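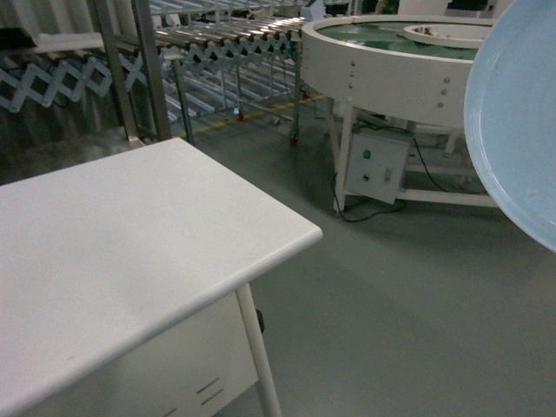 Photo: Bronwyn Tautahi / Cendthorpe teaching notes

Robot Software in Practice
Notes for Session 6: What the planner believes

Welcome back, and thank you to everyone who stayed behind last time to get their build of Gatix working. If yours is still complaining about missing message types, please come and find me before the practical, as the practical does lean on it rather heavily.

We spent the last session on moving an arm from one pose to another when the world is known. Today we drop that comfortable assumption. A planner never sees a table or a rail. It sees the collision model, which is a set of shapes that some other piece of software has put there, and it will plan quite happily through a solid table leg if nobody has told it that the leg exists. Thin parts are the usual culprits. Look at the lattice under the roller conveyor at the top of these notes, and think about how many depth readings would land on the metal and how many would sail straight through the gaps. A voxel map built from that will be patchy, and the patches will change from one reading to the next.

There are two common ways out. You can put known fixtures into the model by hand, as simple boxes and cylinders with a bit of padding, or you can let the map build up over time and be slow to forget. I like the first for anything bolted down and the second for everything else, but people I respect do it the other way round and their arms don't hit things either. Do try both in Tamihana, our simulator. The padding value is in the scene file, and it's well worth making it silly in each direction to see what the planner does. (Too large, and it will tell you that no path exists to a bin you can plainly reach!)

Now to the wrist view. A camera close to the fingers is a lovely thing to have at the last moment of a reach, and a poor thing to build a whole map from. The fingers themselves take up a good part of the picture, so they have to be masked out, or your perception node will report an obstacle that follows the hand wherever it goes. I have watched that happen, and I'm afraid it took me most of an afternoon to spot. Then there is blur. The side wall of the blue crate in the next view is slightly smeared, and an edge detector run on it will give you a broad, uncertain band where you wanted a line.
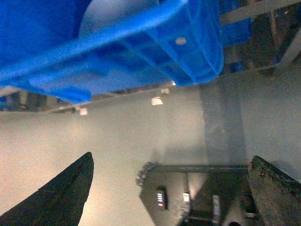

Abdul-Rahman Asante wrote after the last session to ask why we don't simply throw away every blurred frame and wait for a sharp one, given that a wrong measurement is surely worse than a late one. It's a very fair question, and I promised a proper answer.

The trouble is that waiting has a cost too, and the controller pays it. Our servo loop expects a fresh estimate every 40 ms. If perception goes quiet, the controller must either hold still or carry on with its last belief, and during a quick move you may get no sharp frame at all until the hand slows down. What we do in Garen, the tracking package, is keep the blurred frame and trust it less. Each measurement carries a covariance, the blur score widens it, and the filter does the rest. In the recorded run you'll be given, have a look at frame 904 in the log viewer and compare the widened ellipse with the ones on either side.

One more point before the part on contact. Stamp each image when it is captured, and look up the arm's pose for that same moment. Using the pose at the time the message arrives is the commonest mistake in the coursework, year after year, and it looks exactly like a bad calibration.
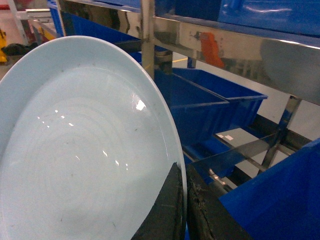
Part B: Holding on – 6 min read

Once the fingers have closed on the rim of a plate, the plate belongs to the arm as far as planning is concerned. You must attach it to the gripper in the collision model, and take it out of the world model in the same update. Leave it in both and the planner will see a collision at the start state and refuse to move. Leave it in neither and you'll get a beautiful path with no allowance for the plate at all, which matters a good deal beside a steel rack.

Glaze is awkward as well. The bright highlight on the plate comes from the light and the viewing angle, so it can slide across the surface as the wrist turns. Please don't track it. Fit to the outline of the rim where you have enough of it, and let the finger positions help you with the rest.
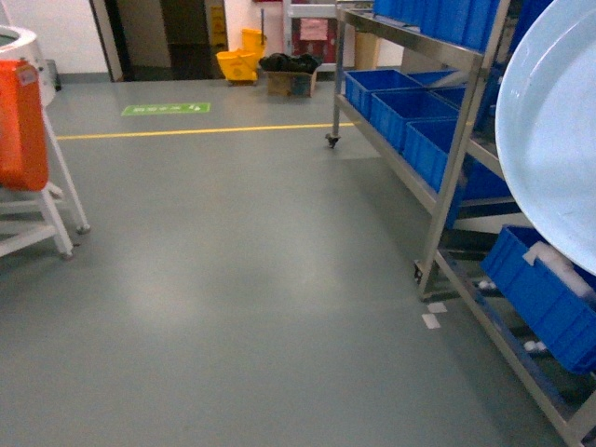

Fig. 4. Racks with blue bins, and the floor in front of them.

For the practical, work in pairs and use the wider view in Fig. 4 as your starting point. Mark which items you would enter as fixed shapes and which you would leave to the map. The rack posts seem an easy choice until you notice the casters. Then consider the large dish at the upper right, which hides part of a long bin: what should the map say about the space behind it? Free, occupied and unknown are three different answers, and Garen and Tamihana do not share a default. Write down the one you chose and the line in the configuration where you set it.

Angus Prendergast will be in the lab for the practical, and Declan Ellery is looking after the log viewer accounts. Hand in your scene file and a page of notes through the course page before the next session.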